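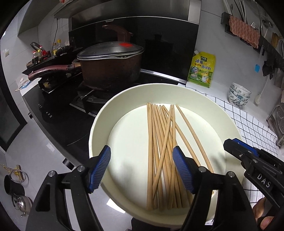 2. Setting Up Your Vasteden Tabletop Cooker

Welcome to the fun part! Your induction cooker is out of the box, the foam is off, and dinner at the table is very close. Read this section all the way through once before you plug anything in, then come back and work through the steps in order.

2.1 Choosing a spot

1. Pick a flat, steady table. If the table rocks when you lean on it, fix the leg first or use a different one.

2. Leave a hand's width of open space on every side of the cooker and twice that at the back, where the fan blows out warm air.

3. Check what is underneath. A bare tabletop is great. A thick tablecloth can get pulled into the air intake, so fold it back or take it off for the evening.

4. Keep phones, bank cards and anything else with a magnetic strip well away from the glass while the cooker is on.

CAUTION: If you or a guest has a pacemaker or another medical implant, ask a doctor before using any induction cooker nearby.

2.2 Plugging in

1. Make sure the power button is off and the glass is clear.

2. Push the short end of the cord into the socket at the back until it clicks. It takes a firm push the first time!

3. Plug the other end straight into a grounded wall outlet. At full power the cooker draws 1,599 watts, and that is a lot for one circuit if a toaster oven or space heater is already running on it.

4. Wait for the single beep. The display shows two dashes, and you're in standby.

CAUTION: Do not use a power strip. Do not run the cord across a walkway or let it hang where a child could grab it.

Note: If the table is too far from the wall, the Pronex long cord (part 673) fits the same socket. Other cords may look the same and fit loosely, so please don't try them.

2.3 Testing your cookware

Induction only works with pans that a magnet sticks to. Grab a fridge magnet and go through your cupboard, it's a surprisingly good way to spend ten minutes. Cast iron nearly always passes. Enameled steel usually does too. Plain aluminum, copper, glass and clay do not, unless they have a steel plate built into the bottom.

1. Hold the magnet to the outside of the pan bottom. It should grab and stay put when you let go.

2. Set the pan in the middle of the ring and add two cups of water.

3. Press Power, then press Plus until the display reads 3. You should hear a soft hum.

4. If the display flashes E0, the cooker can't sense the pan. Move it to the center and try again. If E0 comes back, that pan won't work here.

Note: A pan bottom that bows outward will spin and heat unevenly. Lay a ruler across it to check.

2.4 Your first simmer

This is the test Eckhard Schmieder on our kitchen team runs on every new model, and it shows you how fast the controls respond.

1. Put four cups of cold water in a pan that passed the magnet test. Fill it no more than halfway.

2. Set the power to 1,000 watts and put the lid on.

3. When steam starts to slip out, lift the lid away from you and drop to level 4. The bubbling settles within seconds. So good!

4. Now go up and down one level at a time and watch the water. Write down the level that gives you a gentle simmer with that pan. You'll use it constantly for broth, noodles and dumplings.

5. Press Power to finish. The fan keeps running for a short while. Leave the cord plugged in until it stops.

CAUTION: The glass picks up heat from the pan. The letter H stays on the display until the surface is cool enough to touch. Don't wipe it down before then.

2.5 Setting the timer and the lock

1. With the cooker running, press Timer. The minutes blink.

2. Use Plus and Minus to pick a time, then wait for the blinking to stop.

3. To lock the buttons, hold Lock until you hear two beeps. Power still works while the lock is on, so you can always shut things off right away.

Sakda Srithong, who wrote the recipe cards in your box, likes to lock the panel as soon as the broth is simmering and everybody starts reaching across the table. Try the mushroom broth first! It's on the green card, and it needs only one pan.

Go on to Section 3 for cleaning and storage.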